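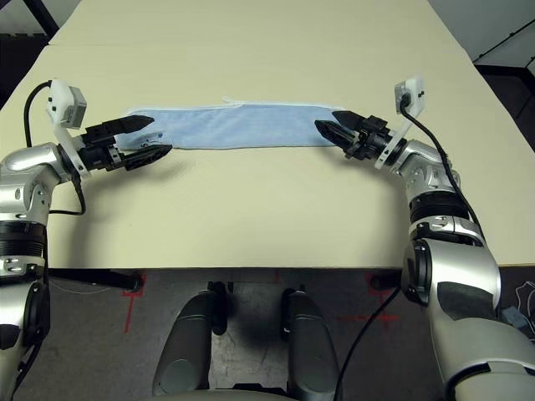

I took the bus out to the Clonen open day on a Monday in November, mostly for the free coffee, and stayed to watch two arms fold a towel.

We were a respectful crowd. The man next to me had brought binoculars. Siu-ming Yang, who ran the demonstration, told us the pair had been practicing on light blue towels for 31 days, and I thought of my mother, who gave me one lesson in 1980-something and a look.

The strip stage is the one I keep thinking about. Each gripper has an end, the towel is pulled out straight, and the whole business has the feel of two hotel maids who aren't speaking. A woman behind me whispered "lovely" and she was right. My own towels have never been that straight, even in the store.

Then came the questions. How long for a basket of laundry? Yang said they would rather talk about consistency. Could it do a fitted sheet? Yang took a sip of water.

I have read the brochure since. It promises a machine in the home within 30 months, and shows a family laughing near a hamper. I don't doubt the engineering, which is far beyond me. What I doubt is my hallway, and whether I want to edge past a pair of metal elbows at seven in the morning to get at the shower.

Still, I'd go again. They should charge 10 dollars, put in proper chairs and drop the brochure. People pay more to watch golf. And when I got home I refolded everything in the linen closet, lengthwise first, pulling hard at both ends.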